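Where was the Sriwong ice house in Garkthorpe?

millroad_kate
Posted 19th June

My grandfather drove a delivery wagon for the Sriwong ice house before he was married. The family always said it stood "down by the pond," but Garkthorpe had more than one pond then, and I can't find the business on any street map at the library. I have one pay envelope, which gives the address as Lot 8, Tustberg Road. Tustberg Road doesn't have lots now, just regular house numbers. Does anyone know where the building was and when it came down? I'd also like to know if any pay books survived.

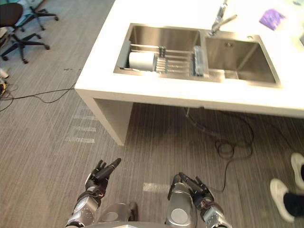

I already tried the city directories. The ice house is listed in three of them, but always as "Tustberg Rd. near the tracks," and the tracks crossed that road twice. The county deed index only helps if you know who owned the land, and I don't think the company did. I live out of state, so I need to know what to ask for before I make the trip.

2 replies

Wiroj Chaimongkol

It was the lower pond, behind where the Travport bus garage is now. My father used to point it out. The pond was filled in when they widened the road. I think the ice house burned but that may have been the feed store next to it. Don't know about pay books.

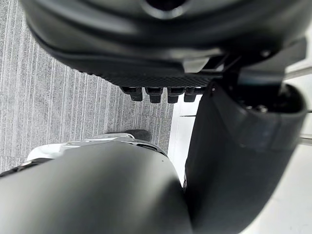

Black housing with a textured band and four small pegs

Edit: I asked my sister and she says the feed store burned. She thinks the ice house was just torn down, and she remembers the foundation still being there when we were kids. You could see it from the north crossing. 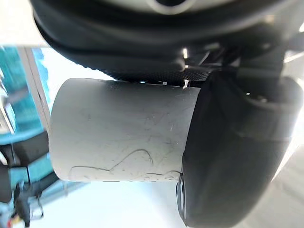
Sunee Mahawong
Local history moderator

Wiroj has the right pond. The lot numbers come from a plan filed when the railroad sold off its strip along Tustberg Road. Ask at the county recorder's office for the railroad subdivision plan – it is kept with the plats and isn't in the deed index. Lot 8 is the long one at the north crossing, and it runs back 100 feet from the road. The company leased it, so look under leases for the Sriwong name.

An old newspaper notice says the building held 4,000 tons in a good winter and had 70 men cutting in the season. I would treat the first number with some caution. I haven't found a demolition date.

I don't know of any pay books. There is one box of delivery receipts at the library, uncataloged, and some of them are signed by the drivers. Call ahead and ask for the Sriwong box by name, or the desk will tell you there's nothing.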